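Opening and refurbishing an office desktop: your questions
Print this page | E-mail this page

Do I need to remove the motherboard to change the processor?
No. Lay the case on its side, with the open side up, and work from above. We at Skeltelley do it this way for most desktops.

How do I take the processor out?
Disconnect the power cord. Release the retention lever, open the metal frame and lift the chip straight up by its edges. Please do not touch the contact pins in the socket. They bend very easily and we cannot repair them.

Is a scuffed processor a bad one?
Usually not. Small marks on the metal cover come from old paste and from cleaning.

Must I remove all the dust?
Use a soft brush on the rails and the corners. A few specks do no harm.

How much does the work cost?
Bring the computer to our Tretport counter. Checking is free and takes roughly 5 days. We keep up to 200 used processors in stock.
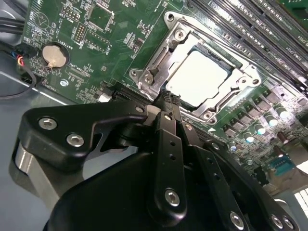
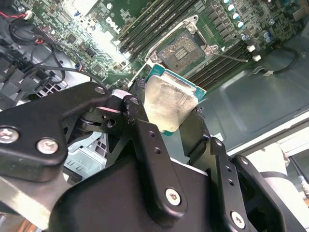
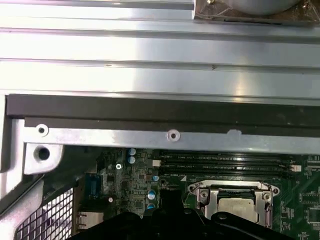
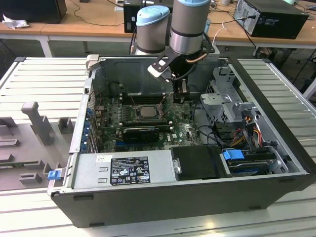 Photos: Skeltelley / Gion Ruchti

Can I send only the processor?
Yes, in a hard box with antistatic foam. Please write your order number on the box and not on the chip.

Comments (2)

Kubo: Thank you, I did not know that the lever must be opened before the frame. Mine was very stiff.

Lelis: Do you also accept power supplies? I have an old one of 400 watts.

This site uses cookies. By continuing to read, you accept our cookie policy.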